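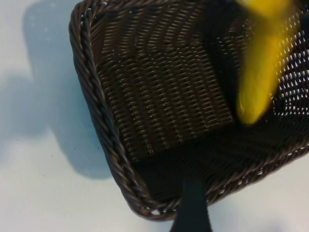

Okay, week two, and I want to talk about wrist cameras, which is where most of you are going to lose marks on the gripper comparison if you aren't careful. A wrist camera is a lovely thing to have, but it only knows about whatever's right under its nose, and its idea of "up" changes every time the arm rolls. Take our bin task with the wicker basket. The weave is nice and crisp along the braided rim, and the banana (the one thing we care about!) is a yellow smear over the far side. If your controller is waiting on a clean outline of the fruit before it commits to anything, it's going to be waiting a while.

So for the lab you'll be running the same task three ways: wrist views only, fixed view only, and everything together. Use the Ketmont fingers first. They're the plain black ones in the top drawer, and the Rutgate pair is in the drawer below. Please don't mix sets between the two arms, I spent most of a November afternoon sorting out a mismatched pair and I'm still grumpy about it.

You'll do 30 runs per condition with the Ketmonts, then 14 per condition with the Rutgates. Yes, I know the numbers are uneven. We only get the Rutgates for half the session, and I'd sooner you did 14 properly than rushed through a pile of them. Say so in your write-up and don't compare raw counts.

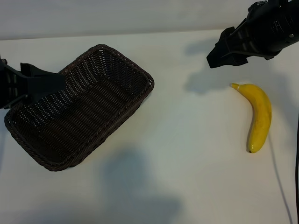 Now, the fixed view. It's calm, it doesn't move, and you can calibrate it once at the start of the session and mostly leave it alone. What it's bad at is depth near the basket wall, and it's also at the mercy of the arms themselves. When an arm swings in over the basket you lose part of the rim, and that's usually the moment you'd like to have it. Shadows are the other headache. On a white table a soft grey shadow can look an awful lot like an edge to a lazy segmentation threshold, so have a play with yours before you start logging. The Trenesance controller defaults to 127, and last year's group got on much better at 46 with the same table. Try both, colour channels on, and write down what you see.

A couple of you asked why we use a dark basket at all. Mainly because black fingers in front of a dark, shadowed wall is a hard case and I'm mean. Have a look at where the fingertip ends and the weave begins in your own captures. If you can't find it by eye, don't expect your code to.

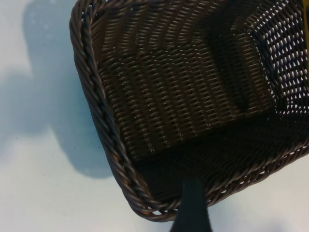

Wrist view, finger at the near wall. The banana is only a sliver of yellow in the top right corner.

For the write-up, pick two moments from one run where the wrist view and the fixed view would tell the controller different things, and tell me which you'd trust and why. One page is plenty. If you're stuck on the hand-eye calibration, the Wihongi notes on the course page go through it more slowly than I do, and I'm in the lab until 4 most afternoons.

Oh, and coil the cables when you're done, please!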